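Pirnindale Street Signs – readme

Hi, and thanks for downloading this! I'm Manouchehr Abbasi, and what you've got is my collection of hand-painted and cut-out lettering notes from Pirnindale, the town where I grew up and where I still get my hair cut. It started as a plain text list on my phone and got out of hand. There are 989 entries now, one per sign, and I add more whenever I visit my mother.

What's in the folder

signs.csv is the main thing, and it opens in any spreadsheet program. streets.csv has the 87 streets I've walked end to end, with old names next to new ones (Dusari Lane has had three, and people still use all of them). notes.txt is me rambling, mostly about shop awnings. You can skip it, but I'd be a little sad.

Each row in signs.csv has the wording, the street, the kind of place, the main color, the letter style and a column called "mood", which is my own opinion and shouldn't be used for anything serious. I did have a bakery down as "smug" for two years and I stand by it.

How I pick what goes in

If somebody chose the letters by hand, it counts. Painted, carved, cut from card, glued on, whatever. Printed chain store signs are out, and so are road signs. I went back and forth on chalkboards for ages because they change so often – in the end I kept the ones with a permanent painted heading and dropped the rest. 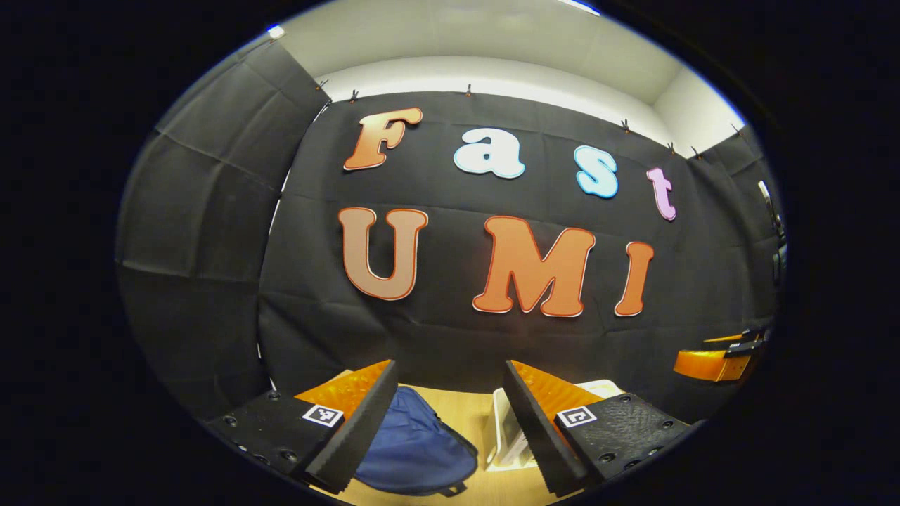

Colors were the hardest column by far. My first version had 20 of them, with things like "old mustard" and "swimming pool", and then I couldn't remember which was which when I went back in May. Now there are 14 plain ones. If a sign fades from one color to another I put down the one that covers the most space and write the other in the comments.

Spelling is copied exactly as it was on the sign. Please don't fix it! The Ververidis shoe repair shop has "heals while you wait" over the door, and I'd like that to survive.

Things that are wrong with it

The north side of town is thin, mainly thanks to the hill and my knees. Anything near the Suvia café is covered far too well, for obvious coffee reasons. A few early rows have no street at all, just "near the bus stop", and I can't work out which bus stop I meant. Evening entries are also shaky on color, so if the time column says anything after 7 p.m., treat the blues and greens with care.

Using it

Go ahead and use it for school, for a talk, for a quilt, anything you like. Credit is nice, and a note telling me what you made is even nicer. If you spot a sign that's gone, send me the row number and I'll mark it "gone" in the status column. I never delete those rows, even when the whole building has been knocked down.

Next up is a column for who made each sign, where the owners can still tell me. The shoe repair shop has already promised me a name.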